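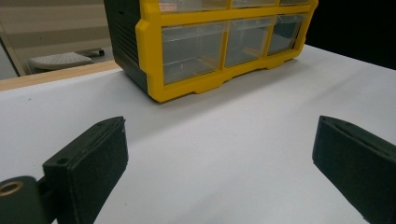 Gripper cam, fingers open, drawer unit on the white board. Bottom drawers empty.

Ticket 49 - width reading jumps when fingers nearly closed
Project: Drerivness (student handling project, nuts into drawers)
Opened by: Daiane Caldeira
Opened: 5 October 2024
Status: open, waiting on parts
Priority: high-ish, demo coming up

Problem
Finger opening value from one of the hand-held grippers goes mad at the narrow end. Wide open it's fine. Halfway, fine. Close it on something small like a nut and the number drops to nothing, comes back, drops again. Trigger feels normal in the hand. Video from the same gripper looks normal, no dropped frames that I can find. Other gripper is OK.

Matters because the task is pull drawer, pick nut, nut in drawer, shut drawer. Fingers are nearly closed for most of the picking bit so most of the useful part of each run has rubbish widths in it. The model then learns to let go for no reason. Tarcísio Barbosa already had this on his test runs and blamed the training settings, sorry Tarcísio.

Tried so far
- restarted the logger. no change
- restarted everything. no change
- swapped the two USB leads at the hub end. Fault stayed with the same gripper, so not the hub port
- recalibrated open/closed with the Protby script. Passed both times. Still jumps
- wiped the fingers and the rail with a dry cloth. no change
- turned the filter up in the config. Hides it a bit but then the width lags behind the hand, put it back to 7

Not tried
- different cable. The spare is in the Macedo box and the Macedo box is at home with someone, please own up
- opening the housing

Steps to get the fault
1. Start a recording, both grippers on.
2. Open fully, hold, close slowly on nothing. Watch the width plot.
3. Same again but close on a nut.
4. Same again pinching the edge of a drawer front.
Step 2 sometimes OK. Step 3 faulty nearly every time. Step 4 faulty but less, the drawer is thicker so you don't get as far in.
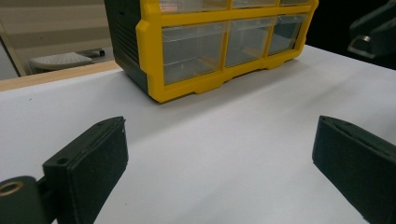 So what I think is that it's only the last bit of travel, under whatever the raw count is for a nut. I plotted raw against time for one long session and every drop starts below 3,000. Above that it's a lovely smooth line. Below it you get spikes straight to zero, never up, always down. Which to me says a bad contact or the sensor magnet getting too far off, but I do software so don't quote me.

Also checked whether it was the angle. Held it flat, held it tipped over like you do to get at the top row of drawers. Slightly worse tipped. Might be the cable pulling, might be nothing. Didnt write the angles down, should have.

Update, later same day
Ran the whole task with both grippers, one to steady and one to pick. Swapped hands halfway to see if it was me gripping harder with my right. It isn't me. Fault follows the gripper to whichever hand.

Have marked the runs as bad_width in the sheet. Please don't train on them, and please dont delete them either, the video is still usable and Bohumila wants it for the poster.

Log files are in the shared folder under Drerivness / faults / 49. The plot is in there as well, ignore the axis label, it says mm and it's raw counts.

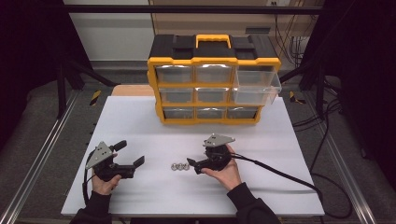

Hnat Boiko: looked at the plot. Spikes only going down is a loose wire, I'd bet on the little connector inside and not the magnet. Magnet trouble drifts, it doesn't snap to zero and back. When you close the fingers the carriage pulls that wire tight, so you'd get it at the end of travel like you've got. Two things before anyone orders anything. Open it up, push the connector home, see if there's any give. Then hold the fingers shut, leave them shut, and wiggle the cable where it goes in. If it spikes with the fingers still, there's your answer.

Daiane Caldeira: ok did the wiggle. Spikes every time, fingers not moving at all. Haven't opened it, don't have the small hex key.

Tarcísio Barbosa: apology accepted. Hex key is in the drawer under the laptop trolley. Do NOT use the one on the key ring, it's rounded and will eat the screws.

Bohumila Jurčo: the box is at mine, bringing it in tomorrow. Can I have one run with no spikes for the poster plot please, even a short one.

Daiane Caldeira: opened it. Connector was seated but one of the wires is broken inside the crimp, comes out if you look at it. Pushed it back, got a clean close on a nut, then it went again. Needs a new lead. Skotico do them made up in packs of 2, asked for one pack so we have a spare. Bohumila, clean run is the last file in the folder, very short.

Hnat Boiko: put a cable tie on the new one before the connector, leave a bit of slack, and do the other gripper while you're in there. Redo the calibration after or the widths won't match the old runs.

Daiane Caldeira: will do. Leaving open till the lead is in and step 3 is clean on both.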